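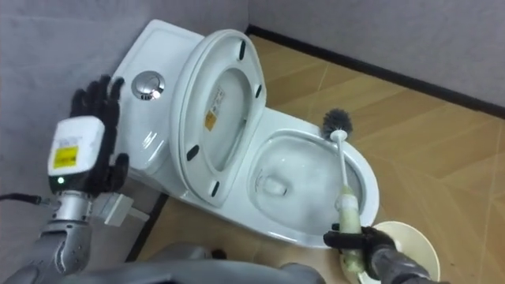

Project report, group 4: Loss of grip during toilet cleaning
Course project with Wunik, submitted 6/17/19

1. What happened

In March our two-armed robot dropped the brush in the middle of a cleaning cycle. The right hand was brushing the inner side of the bowl when the fingers opened without a command. The brush fell over the rim to the floor, and the arm continued its path with an empty hand for almost 300 strokes of the program. The operator then pressed the emergency stop. There was no damage to the toilet, but the knuckles had touched the rim many times.

2. Search for the cause

At first we suspected the grip section of the brush handle, because it can become slippery. We repeated the cycle with a dry handle and the fault came again. After this we read the log of the hand controller, which is made by Prarkex. The finger motors had reached their temperature limit, and the controller had switched off the holding current to protect them. It sent a warning, but our program did not read this message – this was our mistake.

3. Changes

The holding current was set from 400 to 300 mA. The main program now checks the hand status before each stroke, and if the grip is lost, the arm stops and moves back slowly. The left hand stays raised and takes no part in the brushing.

4. Open points

We wanted to run 3000 strokes without a fault, but the time in the Pratton laboratory was finished before. Also we did not test with a heavier brush. The next group should do this first.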